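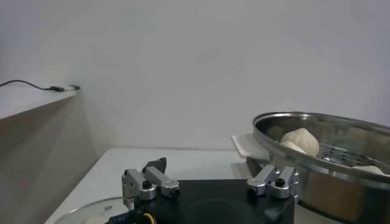 Yaa Bonsu asked whether steam at 100 °C heats food faster than oven air at the same temperature. It does. Steam condenses on the cooler surface and gives up its latent heat there, while dry air transfers sensible heat only.

Condensation slows as the surface warms. From then on, conduction through the dough controls the cooking time.
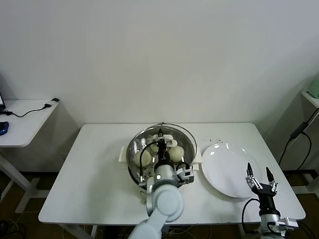 The surface cannot exceed the boiling point, so no browning colour develops. For Tutorial 6, estimate the time for the centre of a dough sphere to reach 90 °C. Neglect swelling.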